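Setting up the Brundik countertop soda dispenser, part 3: first fill and first pour

30 April 2018
By Efa Pugh

Okay, so if you followed parts 1 and 2 you've got the Brundik standing level, the water line is in, and the gas bottle is strapped to the wall. Now for the fun bit! I run a small lunch counter in Bradwood and I've set up two of these machines, the first one badly, so most of what follows is me saving you from my own mess.

Before you start

You'll want a bag of syrup (I use the Janjua tamarind, which is thick stuff, but any bag-in-box will connect), a clean jug, a roll of paper towels and a food thermometer. Put on an apron. I mean it.

Filling the lines

1. Check that the gas is off at the bottle and the machine is unplugged.

2. Open the water valve a quarter turn and listen. You should hear the carbonator tank filling. Mine takes a couple of minutes and gurgles the whole time.

3. When the gurgling stops, lift the little relief ring on top of the tank until water spits out, then let it snap back. Keep your face away from it.

4. Open the gas slowly. Set the regulator where the sticker inside the door tells you, and don't go by a number you read online (including from me).

5. Brush soapy water on every joint. If bubbles grow, shut off the gas, tighten the joint and brush it again.

CAUTION: A gas leak in a small closed room is dangerous, and you can't smell it. If you think you have one, close the bottle if you can do it safely, get out, and leave the door open behind you. Don't go back in until the room has been well aired.
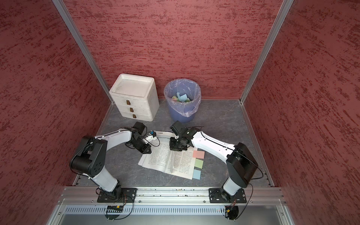
6. Plug in the machine and let it chill. The manual wants the water under 48 degrees Fahrenheit before you pour anything. I left mine overnight the second time and the fizz was so much better!

7. Click the syrup connector onto the bag. Push until it clicks, then tug it. If it comes off in your hand, it wasn't on.

8. Hold the jug under the nozzle and press the syrup-only button until the stream runs with no air in it. You'll lose a cup or so of syrup. Pour that over ice cream.

Note: the syrup-only button is behind the front panel, on the left, and it's the same color as the panel. I spent most of an evening looking for it.

Setting the mix

9. Pour a full cup, stir it and taste. Too sweet? Turn the brass screw clockwise a tiny bit. Too thin, go the other way. Pour and taste again after each change, and rinse your mouth with plain water in between or you'll lose track (I did).

10. Write down where the screw ended up. Every syrup is different, and when I switched from tamarind to the Clernach ginger last November I had to start all over.

CAUTION: Never run the pump on an empty bag. It shuts itself off eventually, but it gets hot first and the seal doesn't like it.

The counter on the display should start at zero. Mine came showing 117 pours, and the shop told me that's left over from factory testing. It'll ask for a new water filter at 1,000. You can reset it by holding the two outer buttons together.

Part 4 is cleaning, and I'll get to the nozzle then, along with the drip tray that never quite clips in.

Comments (3)

Sylvain Langlois
Step 3 fixed mine. I'd skipped the relief ring and had flat soda for a week. Thank you!

marnie_b
Does the brass screw thing work on the older model with the single nozzle?

Efa Pugh
@marnie_b I think so, but on the old one it's under a rubber cap, so pry that off first. Tiny flat screwdriver.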